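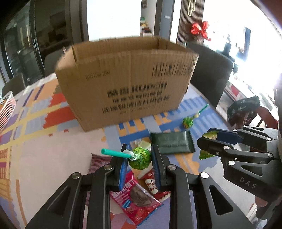
Zwischenbericht zur Kühlkette der Impfstoffverteilung, Region Usen

Stand: 29. Januar 2020

Berichtszeitraum und Umfang
Der Bericht umfasst die Auslieferung von Masernimpfstoff ab Lager Dovell seit November. Von 100 vorgesehenen Ausgabestellen werden 80 regelmäßig beliefert. Die übrigen Stellen liegen im Bezirk Correa; dort fehlt die Abnahme der Kühlschränke.

Temperaturüberwachung
Die Datenlogger vom Typ Rastell zeichnen über 72 Stunden ohne Netzversorgung auf. In zwei Sendungen wurde der Sollbereich unterschritten. Beide Chargen sind gesperrt, die Stabilitätsbewertung des Herstellers steht aus. 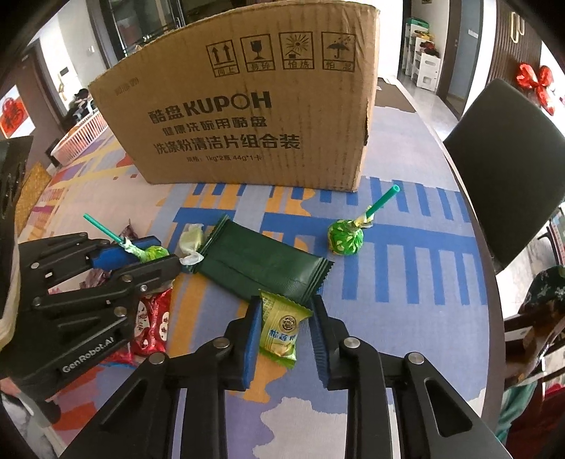

Karton mit Symbolen für oben, zerbrechlich sowie Schutz vor Hitze und Nässe

Abweichungen vom Plan
Die Schulung des Personals in Correa wurde in das nächste Quartal verschoben. Mittel aus dem Titel Schulung sind nicht abgerufen und bleiben zweckgebunden.

Nächste Schritte
Abnahme der Kühlschränke in Correa, Nachkalibrierung der Logger, Vorlage der Verbrauchszahlen je Ausgabestelle.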